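Hullville Rental Listings

A cleaned set of apartment listing texts with the amenities marked up

Version 1.3, released 21 Nov 2022

Summary

This set holds 2000 apartment and townhouse listings from the Hullville rental market, in English, with the amenity claims in each one marked and sorted into categories. It was put together to test software that reads a listing and fills in a search form: does the unit have a dishwasher, is parking included, are dogs allowed. The listings were written by leasing offices and private landlords, and they have the spelling, the capital letters and the exclamation points their authors gave them.

Dörte Ehlers wrote the labeling guide and did the second pass on all records. Gleice Xavier wrote the import and checking scripts. Questions about labels go to Dörte, questions about files and scripts to Gleice.

What is in the folder

listings.csv has one row per listing. The text column is the full body of the ad. Line breaks are kept as a backslash and the letter n, so open the file with a real CSV reader if you want to see paragraphs.

labels.csv has one row per marked passage. A listing with no amenities at all has no rows here. Use the listing_id column to join the two files.

categories.txt is the list of category names with a short definition for each.

guide.txt is the labeling guide as it stood when the second pass was finished. The older guide is in the archive folder and should not be used with this version.

check.py reads both CSV files and reports passages that don't match the listing text. It needs Python 3.8 or later and nothing else.

Columns in listings.csv

listing_id: a plain integer, not in any useful order.
source: truso, zaltel or direct. Truso and Zaltel are the two listing services that gave us exports. Direct means the landlord sent the text by email or on paper.
property_type: apartment, townhouse, duplex, room.
bedrooms: integer, 0 for a studio. Blank if the listing doesn't say.
rent: monthly rent in dollars as advertised. Ranges such as "from 900" are stored as the lower number, and rent_is_from is set to 1.
rent_is_from: 0 or 1.
text: the listing body.

Street addresses, unit numbers, phone numbers, email addresses and the names of leasing agents were replaced with tags in square brackets. Building names were left in when the building is a company-run complex. Nikolaidis Court and its sister property appear often under their own names because the management company agreed to it in writing. Small private buildings are tagged.

Columns in labels.csv

listing_id: as above.
start, end: character positions in the text column, counted from zero, end not included.
category: one of the 13 names in categories.txt.
scope: unit, building or area.
status: present, extra_fee, on_request or absent.

Categories

The 13 categories are kitchen, laundry, heating_cooling, parking, pets, fitness, pool, outdoor, storage, security, internet, accessibility and services. Services takes in package lockers, trash pickup at the door, on-site maintenance and the business centers that many complexes still advertise.

We did not make a category for location. "Minutes from downtown" and "close to great schools" are not amenities and are left unmarked. A shuttle run by the building is marked as services. A bus stop across the street is left alone.
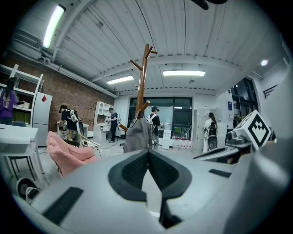 Scope was the hardest column to fill in. A washer and dryer inside the apartment is a different thing from a laundry room in the basement, and plenty of listings just say "laundry." When the text gives no way to decide, the label is building. This rule was added after the first pass, when the labelers split almost evenly on it, and the first-pass labels were all changed to match.

The area value is rare. It covers things the tenant can use that belong to someone else, such as a dog park owned by the town that the listing names as a feature. If you don't need it, merging it into building will do no harm.

How the text was labeled

Each listing was read once by one of 7 labelers, all of whom had rented in the area at some point and knew the usual terms. Dörte then read every record again with the first labels showing. Where she disagreed, her label stands in the file. There was no blind second reading, so we can't give an agreement score for the full set.

Passages are kept as short as they can be while still making sense. In "our fabulous heated indoor pool," the marked passage is "heated indoor pool." Words of praise are left outside. A number stays inside when it belongs to the item, as in "two parking spaces."

One passage can carry only one category. "Patio with grill" is outdoor. "Patio and fitness room" is two passages. "Covered bike storage" is storage, even though some of us wanted it under parking.

Absent is used only when the listing says plainly that something is missing: "no pets," "street parking only," "no A/C." We don't mark silence. If a listing never mentions air conditioning, there is no row for it, and software that treats a missing row as a "no" will get wrong answers.

Known problems

The Truso export dropped bullet characters. Lists of features run together in one line, sometimes with no space between items ("DishwasherPrivate balconyCeiling fans"). We left this as it came. The marked passages are correct, but a tokenizer that splits on spaces will have trouble.

There are 32 listings with the same body text as another listing, word for word, where only the rent or the bedroom count differs. They are real separate ads from large complexes. If you split the data for training and testing, keep these together. The IDs are in duplicates.txt.

Zaltel listings are cut at the service's character limit. The last sentence may stop in the middle of a word. An amenity that was cut is marked only if enough is left to read it with certainty.

Rents are the advertised figures and may be out of date or wrong. A few landlords typed a weekly rate. We fixed those we could confirm and blanked the rest.

The word "luxury" appears in a large share of the listings and does not predict anything we could find. It has no label.

Listings for shared rooms are few, and most came in directly from landlords. Results on the room property type should be read with care.

What it is good for, and what it isn't

The set works well for testing amenity extraction from short ads, and for comparing simple keyword rules against trained models. It has also been used to check search filters by hand. It does not cover short-term rentals, senior housing or campus housing, and it should not be used to estimate rents in the area. The listings were picked to give a spread of amenities, so pools and fitness rooms are more common here than in the market at large.

Please don't use the set to screen tenants or to score landlords. Some listings contain wording about who would be a good fit for a unit that a housing lawyer would not like. We kept this wording because it is part of the source, and it carries no labels.

Getting started

Unpack the folder anywhere and run check.py from inside it. A clean copy prints the number of listings, the number of passages and the word OK. If it prints mismatches, the most common cause is that listings.csv was opened and saved in a spreadsheet program, which changes quotation marks and shifts the positions. Unpack a fresh copy and don't save over it.

Changes

1.3: "Controlled access" moved from services to security throughout. The extra_fee status now covers pet deposits as well as pet rent. Fixed positions in listings with curly quotes.

1.2: Added the scope column. Added the direct listings.

1.1: Removed ads for storage units and garages that had been exported by mistake.

1.0: First release, Truso and Zaltel listings only.

Planned

A small update is planned for December. It will add a floor_plan column for the complexes that name their layouts and will correct the handful of labels reported so far. Listing IDs will stay the same. To report a label, send Dörte the listing_id, the passage and the category you think it should have.

Terms

Free to use for research and for internal testing at a company. Don't repost the listing texts on a public site, and don't try to restore the tagged names and addresses. If you publish results, name the version number, as the 1.2 and 1.3 labels differ enough to change scores in the security and pets categories.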